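Wood Furniture Tips I Stopped Believing (and a Few I Kept)

April
By Laiba Sial

Every list of wood care tips seems to be copied from some other list. I tried a fair number of them in our place in Grovville over one winter, and most did very little.

Walnut on scratches

Rub a walnut over the scratch and it disappears. Well, it goes darker for a day or two, then you wipe the table and there's your scratch again. A wax filler stick in the right shade costs 5 dollars and stays put. On a light, honey-colored table go one shade paler than you think, and try it on the underside first.

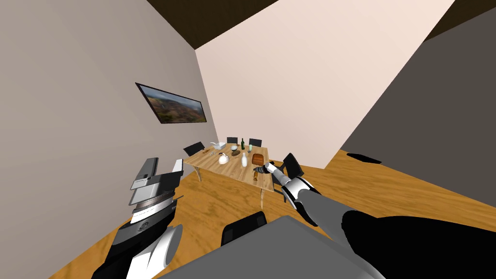
Mayonnaise on water rings

I left it on for 15 minutes, then overnight. The ring faded a little. So did the one I treated with plain petroleum jelly, and that one didn't smell like lunch. Babar Usmani swears by a warm iron over a cotton cloth – low heat, no steam, a few seconds at a time. It worked on one ring out of two, and I wouldn't try it on anything you'd be sorry to lose.

Olive oil and lemon

No. It looks lovely for an evening and then it collects dust. On a finished surface the oil mostly sits there getting sticky. Use a barely damp cloth, then a dry one, going with the grain.

Dark wood needs special polish

I doubt it. Dark wood shows dust and fingerprints more, so people polish more, and the polish builds up into a haze that shows even worse. My cure was one drop of dish soap in a bowl of warm water, a wrung-out cloth, and leaving the polish in the cupboard for a couple of months. Check with a lamp held low to one side before you decide it's clean.

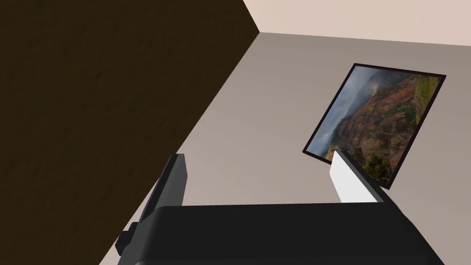

Dark brown wood beside a plain gray wall.

Tea bags for a musty wardrobe

Eight tea bags, one month, same smell plus tea. Empty it, wipe it out and leave the doors open on a dry day.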